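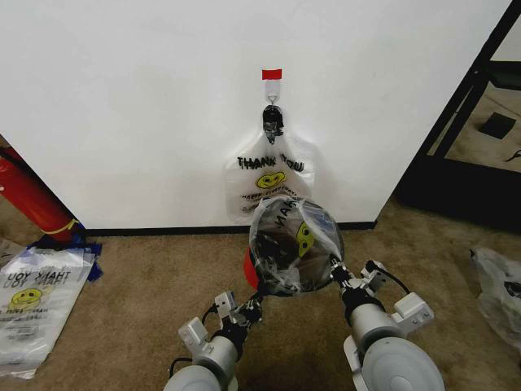 Figure 1. Two-arm bag task: both grippers on the hoop, one bag stretched over it, another on the wall hook.

Unit 4: Gathering Demonstrations for a Two-Arm Task
Course notes, Kamel Lab section. Lab lead: Mahfuz Abeysekara

Last unit we trained on pushing blocks, and everyone's curves looked great. Blocks are kind to you! Thin plastic isn't, and that makes it a wonderful thing to learn from. A bag never has the same shape twice, you can see through it, and its edge may be hidden under its own folds.

So what do we record? Each example in our Priltent set is one full attempt, from the first arm motion until the operator calls the end. We save the camera views, the joint positions of both arms, the gripper commands and a short text label. The set holds 2709 attempts so far, and 800 of them are yours to use for the homework. 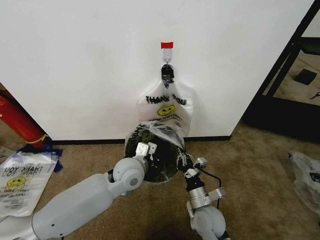

Now, timing. With two arms, the thing you most want the model to pick up is how one side waits for the other. If the left hand pulls while the right is still closing, the plastic slides and you spend the next few seconds chasing it. Operators get good at this quickly, and then they speed up, and then their data gets harder to learn from. Bilal Abu Hammour calls it "showing off for the policy." Go at a steady pace, and if you pause, pause with both arms.

Vary the start. Shift the bin a little, wrinkle the bag differently, come in from another angle. Leave the hook where it is for this unit (we move it in Unit 5, and that's where it gets really fun). 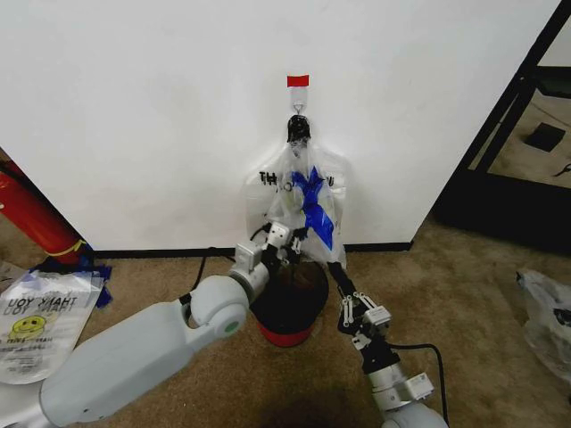 Keep your misses, too. A slip followed by a clean recovery is gold, because the learner will certainly slip on its own someday and needs to have seen a way back. Label these "recovered." An attempt that ends badly gets "failed" and stays on disk.

For next time
Read the Flundmont handout, sections 3 and 4.
Watch ten attempts at half speed and write down the moment each gripper closes.
Bring one attempt you would throw out, and be ready to defend your choice.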